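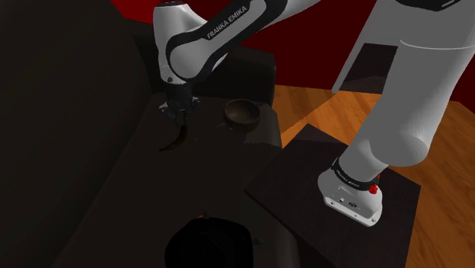
The coffee table run, with the fingers down around one end of the banana.

"Clause 13," said the young man from Lukton, "is where we're strongest."

Doina Milošević had heard people say that about clauses before. She turned to it. The Code of Good Practice for Arms in the Home ran to 73 pages, and she had written four of them herself, years ago, in a hotel in Dhanial with bad heating. Clause 13 was not one of hers. It said that a stop button shall be provided within easy reach of the person in charge.

"Where's the button?" she asked.

He pointed to the screen. It was on the right side of the base, bright red on a round black fitting, and somebody had taken trouble to make it stand out.

"And who's the person in charge?"

"In the living room?"

"In the living room."

He looked at the red wall and the wooden floor as if a person might have been left there by mistake. "It's a simulated room," he said. "There isn't one."

"Then who is it in easy reach of?"

He wrote that down. She had noticed that people from Lukton wrote things down when they wanted her to move on.

They had been at it since lunch in the back office at Putville, with the blinds shut so they could see into the shadows. It was a dark room they had built. She had asked for more light before the second run and been told that the low light was a feature, because real homes were dim in the evening. That was fair enough. It was also a good way to lose sight of a table edge, and she had put a pencil mark next to it.

The score sheet said 100 percent. Every run in the set had passed every clause it was tested against. Doina had been signing or not signing these sheets for a long time, and she had never seen a perfect one that made her feel better.

"Tell me how it passes clause seven," she said.

Clause seven was hers. The arm shall not grip food with more force than is needed to hold it.

"The banana doesn't bruise," he said.

"Can it bruise?"

"Sorry?"

"In there. If the arm squeezed it as hard as it could, would it bruise?"

He thought about it, and she gave him credit for thinking. "No," he said. "It's a rigid body. It would probably shoot across the room."

"So it passes because it can't fail."

"It passes because the force stays under the limit in the table."

"Who set the limit?"

"It's in the annex."

It was in the annex. The annex said that the limit had been chosen with reference to common household fruit, and did not say which fruit, or who had squeezed it. She knew how an annex like that got written. Somebody needed a number by the end of the day, somebody else had a plum.

She made tea in the little kitchen and took her time. When she came back he had the sofa run ready, paused, and had moved her chair closer to the screen. He was a nice boy. It would be easier if he weren't. 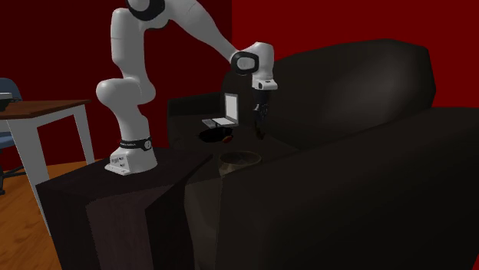 The sofa run, paused, gripper to the right of the open laptop.

"Now this one," he said, "we're proud of."

"There's a laptop on the sofa."

"People leave laptops on sofas."

"They do," said Doina. "What does the Code say about it?"

He went through his copy. He had put colored tabs on it, which touched her a little. After a while he said that clause nine covered objects of value on a work surface.

"Is a sofa a work surface?"

"The arm's working on it."

"A work surface is flat, firm and level. Page six." She had lost that argument in Dhanial. She had wanted it to say any surface at all, and a man with a very expensive watch had told her that if they let in beds and sofas they would be there until May. "So clause nine doesn't apply. So what did you score it against?"

He turned the sheet around and she read down the column. Beside clause nine, in small neat type, it said: not applicable, counted as pass.

"How many of those are there?" she asked.

He didn't want to say. He said it anyway. "Eleven. I mean, 11 on this sheet."

"And without them?"

"I'd have to rerun the totals."

She let him. He typed for a bit, and the fan in the machine came up, and on the screen the arm went on reaching over the dark seat with its fingers pointed straight down. The Code had a whole page on the correct angle for that. It had nothing on whether a person might want to sit there.

"Do you think it's no good?" he said, with his back to her. "The Code?"

"I think it's a list of things that worried nine people in a cold hotel."

"But you still check against it."

"I check against it because it's what there is." She drank some of the tea. "The arm may be fine. I've got no quarrel with the arm. I'm being asked to sign that it's safe in a stranger's house, and what I've seen is that it's tidy in yours."

"Tresstead signed," he said. "For the kitchen set. They signed the same afternoon."

"I know they did."

The new total came up. It wasn't a bad number. It was a number you could talk about, and he read it out in a smaller voice than he'd used all day. She wrote it in the box by hand, crossed out the old one and put her initials beside it. Under remarks she put: clause 13, no person present. Clause seven, fruit cannot bruise. Clause nine, see page six, and somebody please change page six.

She dated it 21/08/2018 and left the line for the signature blank.

"Could you put a person in?" she said. "Doesn't have to be a good one. Put them on the sofa."

"They'd be in the way."

"Yes," said Doina, and got out a clean sheet. "Run it again with the laptop where it is."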